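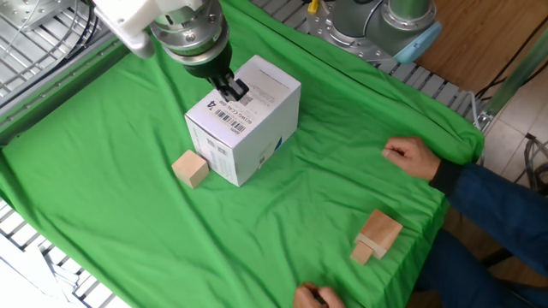 Puzzle swap fills the back room at Sotberg Hall

The wooden puzzle swap came back to Sotberg Hall on May 28, 2019, and what an evening it was! Doors opened at six, and by half past there was hardly a chair free. Visitors brought in 458 pieces to trade, from plain little cubes to big interlocking burrs that take a whole cup of coffee (or three) to open.

Yuxi Hao, who started the swap in February with 17 people and a borrowed table, was thrilled. "I had people taking things apart before they had their coats off," she said. "That's exactly how I like it."

The favorite of the night was a slotted block puzzle from the Metwally workshop. It goes together in 18 moves — the last four are wonderfully sneaky — and two teenagers from Bomow Street stayed with it until closing. They got it open. Getting it back together is still a work in progress, and they took it home to keep trying.

Loose blocks and odd pieces went on the free table, and most found new owners. The swap also raised $700 for the Zolness library, enough to start a puzzle shelf that anyone with a card can borrow from.

Another swap is planned for the fall. Bring anything made of wood that comes apart, and please tape the small pieces together or put them in a box with a label.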